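stiscombe-charts

Cross-stitch and woven-blanket charts, kept as plain text. One character is one stitch. If you wanted PDFs with a nice cover photo, the rest of the internet has been very busy on your behalf.

Version 5, 7 December 2025. Maintained by Noemi Lo Presti. Shahram Najafi wrote the converter and still answers mail about it, slowly.

What's in here

charts/ holds the motifs: houses, leaves, borders and two alphabets. The larger alphabet is called Pētersons and has every accent we could fit. The smaller one is Prukine, and its Q is a known problem.

palettes/ maps characters to thread colors. The names are ours and match no shop's color card. "Sad teal" made sense at the time.

tools/ holds dravimano, the script that turns a chart into a printable grid.

Format

Each chart is a UTF-8 file with a short header (title, width, height, palette) and then the rows, top to bottom. A period is bare cloth. Rows must all be the same length. Dravimano will tell you which row isn't, in a tone Shahram describes as neutral.
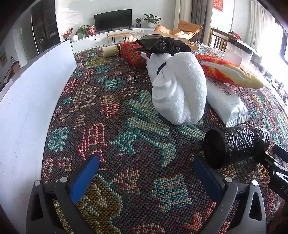 Charts wider than 99 stitches get split across pages with a two-stitch overlap. Please don't stitch the overlap twice. We have had letters.

Leaves are drawn pointing left. Run dravimano with --flip if yours should point right, but not on the alphabets, unless you are monogramming something for a mirror.

Known issues

Dark cloth: the printed grid assumes a pale ground. On charcoal or black, use --invert and expect to go through a lot of toner.

The house with the crooked chimney is correct. Stop sending patches.

Stitch totals in the header run about 30 too high on bordered charts. It's a rounding bug, and you'll have thread left over.

Contributing

One motif per pull request, header filled in, tested on real cloth by someone with real patience. New palettes are welcome if they add a color we lack — another cream will be closed without comment.

License

Charts are CC BY 4.0. The converter is MIT. Sell the blankets if you like, and keep the credit line in the chart file.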